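Glass at the table

The glass dining table is back in Australian homes, and the repairers, removalists and second-hand dealers who handle them have noticed. For most of the past 20 years it was the piece people got rid of when they moved house. Now the smaller makers are taking orders for it again, and older tables that would once have gone out for hard rubbish are being collected, reglazed and sold on.

Stenby, a furniture workshop on the northern edge of Ballarat, stopped making glass tops altogether when demand dried up and everyone wanted recycled hardwood. It put one back in the range last May. The workshop now sells more glass than timber in its dining line, mostly to people in flats and units where a solid slab of spotted gum would take over the room.

The shapes have changed. The old tables were nearly always rectangles or ovals on chrome legs, with a bevelled edge. The new ones have loose, uneven outlines, and the edge is polished flat or slightly rounded. Makers call them pebbles, puddles or kidneys, depending on who is writing the catalogue. A freeform top costs more to cut than a rectangle and wastes more of the sheet, but it has no corners to knock a hip on, and chairs can be pushed in at any angle.

Nearly all of it is toughened glass. The sheet is cut and the edges finished first, then it is heated in a furnace and cooled quickly with air. After that it can't be cut or drilled again, so a buyer who wants a table a little narrower has to order a new top. Toughened glass is a good deal stronger than ordinary float glass across its face, but weaker at the edge. A top that has survived years of dropped saucepans can go all at once from a tap on the rim.

Thickness matters too. Omwood, which sells tables and bases from a showroom in Geelong, won't supply a full-sized top under 12 millimetres, and turns away customers who bring in thinner glass and want a base for it. Thin tops flex between the supports, and the flexing makes people nervous about leaning on them. A thick top is heavy. Most need two people to carry them, and the showroom asks buyers to measure the stairwell before they pay.

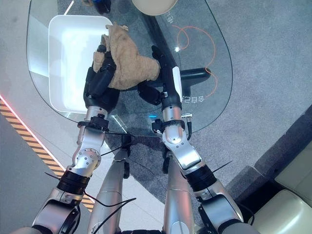

The usual complaint about glass is cleaning. It shows fingerprints, crumbs, rings from cups and the smear left by whatever was used to wipe away the last smear. People who have lived with a glass table for years tend to be relaxed about it. They wipe it after dinner with warm water and a drop of dishwashing liquid, dry it straight away, and leave the spray cleaners under the sink. Too much product is the most common cause of streaks, and fabric softener is the next. A tea towel washed with softener leaves a film that no amount of rubbing will shift.

Old cotton works well once it has been through the wash enough times to stop shedding lint. Microfibre is fine if it is kept for glass only. Newspaper, which many people's grandparents swore by, is less reliable than it used to be and can mark pale walls and hands with ink. The underside needs doing as well, though less often. Dust collects there and shows clearly from above when the sun is low.

Scratches are harder. Grit does most of the damage, usually under a pot or a vase that has been dragged. Imik, a glass repair business in Footscray, charges $69 to look at a scratched top and takes the fee off the bill if the work goes ahead. A light scratch can be polished out with cerium oxide. Anything that catches a fingernail is usually left alone, as deep polishing makes a dip that bends the light and looks worse than the mark did.

A second-hand table can be good value. Orozco, a dealer in used furniture with a warehouse in Brunswick, had a 1980s oval on a travertine base marked at $373 when this magazine visited, with a chip under one edge the size of a lentil. Similar tables sold there for $50 a few years ago, when they could be sold at all. Buyers should look for the small permanent stamp that shows the glass has been toughened, run a cloth around the rim to find chips, and check the rubber or silicone pads between the top and the base. Pads go hard with age and should be replaced before the table is used.

A new set of 4 pads costs a few dollars at a hardware shop. Clear ones yellow sooner than black ones, but they are less obvious through the glass.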